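Guides > Walls > Brellelard Paste-the-Wall Paper > Section 4: Hanging a Large Pattern

Section 4: Hanging a Large Pattern Around Corners

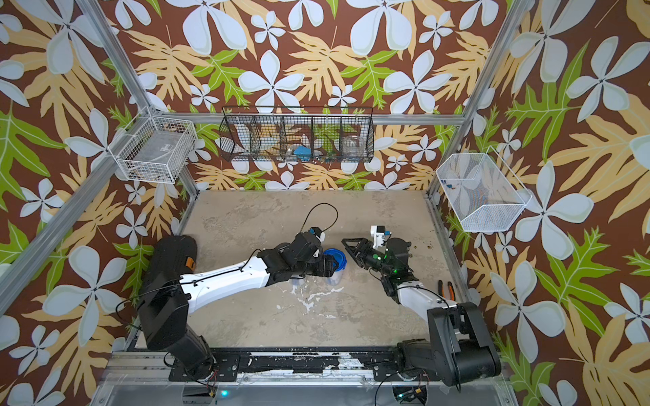
A big floral on a chocolate-brown background, papered across the back wall and both side walls.

If you've come straight from Section 3, your walls are filled, sanded and primed, and you're itching to get some paper up. Good! I'll take you through it the way I do it at home, in an alcove or small room with a back wall and two sides. Plain papers and tiny prints are covered in Section 5, and they're a lot more forgiving.

I wrote the first version of this for the folks who buy from the Brosbridge shop, and I've since hung Brellelard paper in my own hallway, a pantry and one very crooked bathroom. Where I do something differently from the leaflet in the wrapper, I say so.

What you need on hand

Paper, all from one batch (check the number on every label, even if they came in the same box)
Panport ready-mixed paste, one tub
A paste roller and a small brush for edges
A level or plumb line, pencil, tape measure
A smoothing brush or plastic smoother
Snap-off knife and lots of blades
A seam roller
A bucket of clean water and two sponges

CAUTION: Turn off the power at the breaker before you loosen any outlet or switch plate. Paste is wet, a knife is metal, and you'll be working closer to the wires than you think.

4.1 Work out where the pattern goes

1. Unroll a few feet of paper on a clean floor, face up, and find the repeat. Pick one thing that's easy to spot, like the center of the biggest flower, and measure straight down to the next one exactly like it. On the large Brellelard florals it comes to 60 cm.

2. Check the label for the match. A straight match means the same part of the pattern sits at the same height on both edges. A drop match means every other strip shifts down by half a repeat. I once cut a whole roll as a straight match when it was a drop, and I still have the offcuts in my wrapping paper drawer.

3. Measure the wall height in three places. Mine never agree. Use the tallest one, add a hand's width for trimming at the top and bottom, and then round up to the next full repeat.

4. Decide what you want at eye level. I hold the loose roll up against the wall and slide it up and down until I like it, then make a light pencil mark. Large flowers sliced through the middle at the ceiling bother some people a lot and others not at all (I'm in the first camp, my family is in the second).

Note: With a big repeat you lose more paper than you'd expect. The Cordier chart on the back of the label gives a roll count for your wall size, and I always buy one more than it says.

4.2 Hang the first strip

5. Find the middle of the back wall and draw a true vertical line there with your level. Don't trust the corners or the door trim for this. The first strip can go with its center on the line or with one edge against it. Try both with a tape measure and go with whichever leaves you the wider pieces at the corners.

6. Roll paste onto the wall, a bit wider than the strip, and brush it into the edges by hand. You want an even coat with no dry islands. Only paste for one strip at a time.

7. Hang the paper from the top, leaving your trimming allowance above the ceiling line. Slide it into position against the pencil line, then smooth from the middle out toward the edges and down.

8. Crease the top and bottom with the back of the knife blade and trim. Snap off a fresh blade for every strip. A dull one drags and leaves a fuzzy edge, and dark papers show it badly.

9. Wipe the ceiling, the baseboard and the face of the paper with a damp sponge right away. Rinse the sponge often.

CAUTION: Don't scrub the face of the paper while it's damp. Dab it. The dark inks in particular can go shiny if you rub them, and I haven't found a way to bring the flat finish back.

4.3 Match the next strips

10. Line up the match at eye level first, then work up and down from there. If the paper has stretched a little, the tiny error ends up near the ceiling or the floor.

11. Butt the edges together. No overlap, no gap. Run the seam roller lightly once the paper has had a little while to grab. If paste oozes out, you're pressing too hard.

12. Stand back by the door after each strip and look at the whole wall. I skip this when I'm tired and I always regret it.

Note: On dark backgrounds a white seam can peek through as the paper dries. Before I start I run a strip of matching water-based paint down the wall wherever a seam will fall. A sample pot is plenty. Let it dry all the way.

4.4 Turn the corners

This is the part people call about, so go slowly.

13. Measure from the last strip to the corner at the top, middle and bottom. Take the widest number and add just enough to wrap the corner by the width of a pencil. Cut the strip lengthwise to that size and keep the leftover piece.

14. Hang the cut strip and tuck it firmly into the corner. If it wrinkles, make small snips at the top and bottom to let it relax.

15. On the side wall, draw a new vertical line, measured from the corner by the width of your leftover piece. Hang the leftover to this line so it covers the little wrap. You'll lose a sliver of the pattern there, and in a busy print your eye skates right over it.

16. Fix the overlap with a thin bead of seam adhesive. Regular paste doesn't always hold paper on top of paper.

17. Carry on down the side wall, then go back and do the other side the same way.

4.5 Leave it alone

Open a window a crack and keep the heat low overnight. Small bubbles usually flatten as the paste dries, so don't go poking at them the same evening. Any that are still there the next day can be slit with a new blade, filled with a dab of paste and pressed flat.

Put the switch plates back only when the wall feels dry. Save the batch label with your leftover paper. I tape mine inside the closet door.

Go on to Section 5 for plain papers, or Section 7 for lifting seams.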